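Este site utiliza cookies para melhorar a sua experiência. Aceitar | Recusar

Os talheres da festa

A tia garantia que plástico branco, bem lavado, durava a vida inteira. Guardava talheres desde a inauguração da Ikik, em julho, e dizia ter juntado uns 2000. Eu duvidava do número e da lavagem.

– Uma colher destas aguenta sopa, e sopa grossa – insistia.

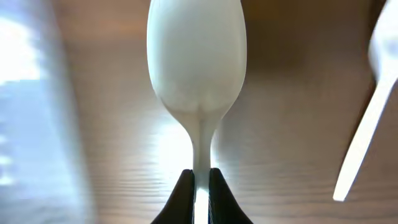

Baoshan Kong: sopa aguenta, arroz-doce já não sei, parti duas no Natal.

Ninguém lhe respondeu. A tia foi à mesa de madeira separar o que prestava, com o cesto escuro ao lado, e eu fiquei à espera de ver o milagre da arrumação. Garfos e faca cruzavam-se de qualquer maneira.
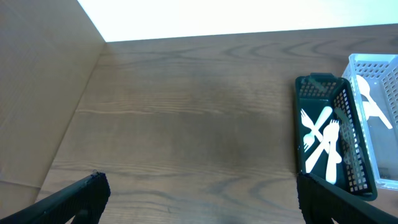 – E as colheres, onde ficam?

– Na gaveta de baixo, com os guardanapos.

Abri a gaveta de baixo. Tinha pilhas, cordel e um recibo de 63 euros da Flatard. Fechei-a devagar e fui pôr a sopa ao lume.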